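Second Shift

The arm at station 9 ran its home routine at the start of each shift and again at the end. Surachet Chuensuk had written the end-of-shift step himself, in August, after the wrist joint drifted twice in a week. It took longer than he liked. He used the time to fill in the log.

The log had four columns: parts presented, parts placed, parts rejected, operator notes. The first three filled themselves. The fourth was blank on most rows. Orathai Yimyam, who ran the second shift at Hollton, had asked for it to be kept.

"If it's blank, it's blank," she had said. "I want to see who's leaving it blank."

Hollton reworked control boards for cold storage units. Boards came in from Saithong in gray trays, failed or suspect, and the old chips were pulled, checked, and either put back or scrapped. For years this had been bench work. Kanokwan Suwannarat had done it for most of those years. She could pull a chip with a hand tool and set it down with no bent pins, and she could tell a bad one before the tester could. She gave different reasons for this at different times. Surachet had written down three of them and could not turn any of them into a rule.

The first trial called for 1,000 parts, single source, night shift only. The acceptance limit was 11 damaged parts. Peiyu Jia had set the limit from the bench records, and the bench records were mostly Kanokwan's.

"So it has to be as good as me," Kanokwan said.

"As good as the bench average," Peiyu said.

"Who else is in the average?"

Peiyu checked. Percy Ñahui was in the average, for the weeks Kanokwan had been on leave.

The trial was on part 461 when it stopped. The fault was a grip fault, code only, no text. Surachet cleared it and the arm stopped again on the same part. He cleared it a second time and watched the force trace on the laptop. The fingers closed, the force rose, and at the point where it should have leveled off it dropped by a small amount and came back. The program read the drop as a slip. It opened the gripper and returned to the wait position above the fixture.

Percy came over from the packing bench. He had been moved to packing when the trial started. His new job sheet listed him as cell attendant, which meant he loaded trays and called Surachet.

"Is it the part or the arm?" he asked.

"I don't know yet."

"Kanokwan would look at the part."

"Kanokwan is on days."

"She's in the break room. She's waiting for her ride."
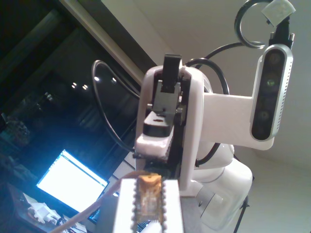

Kanokwan came in with her coat on. She did not look at the trace. She bent down until her eyes were level with the top of the fixture and stayed there long enough that Percy checked the clock.

"This one's been out before," she said.

"Out of a board?"

"Out and back in. Somebody reworked it already. The pins have been straightened, so they're softer than they should be. It gives when you squeeze it." She held up a thumb and finger and moved them slightly. "You feel it give and you ease off. Yours lets go."

Surachet looked at the trace again. The drop was in the right place for what she described. He had a filter that would smooth it out, and he said so.

"If you smooth it out, does it still know?" she asked.

"Know what?"

"That it's been reworked. We scrap those. We don't put them back a third time."

This was not in the procedure. Surachet pulled the procedure up and searched it for the word rework, then for the word scrap. Scrap appeared under cracked body, missing pin, and failed test. He asked her how many of these she saw in a tray. She said it depended on the tray. He asked where the rule had come from, and she said a man named Zano had taught it to her, and he had left before the procedure was written.

"So for all those years you've been scrapping parts with no code," Surachet said.

"I used the code for cracked."

He thought about Peiyu's limit. It had been worked out from damaged parts, and the bench count of damaged parts included every part Kanokwan had scrapped under the wrong code. The real bench figure was lower than 11. He did not know how much lower. The records could not say.

He typed for a while. He left the filter off. He changed the response to the drop so that the arm would hold at low force and carry the part to the reject tray, and he gave the event a name, because the system would not save it without one. The field took twelve characters. He entered FLALTNESS, meaning flatness, and did not see the error until the name had gone out to the other stations.

"Can you change it?" Percy asked.

"It needs a new release."

The arm picked part 461 on the next cycle. The force rose, dropped, and held. It put the part in the reject tray and went back for 462.

Kanokwan buttoned her coat. "Do I get a job number for this?" she said. "Days wants a job number if I'm on the floor after five."

Surachet did not have one. The cell had a maintenance number and a trial number, and neither allowed bench labor. He told her to use the maintenance number and he would sort it out with Orathai. Kanokwan said she had heard that before, and wrote the number on the back of her hand.

When she had gone he opened the log. In the fourth column, against part 461, he entered: Prior rework, pins soft. Identified by K. Suwannarat. Limit of 11 to be reviewed, see P. Jia. The column held eighty characters and cut the entry off after her name.

He put the rest in an email. Percy loaded the next tray.

Orathai replied before the end of the shift. She wanted Kanokwan on nights for two weeks, on the trial number, and she wanted to know what flaltness was.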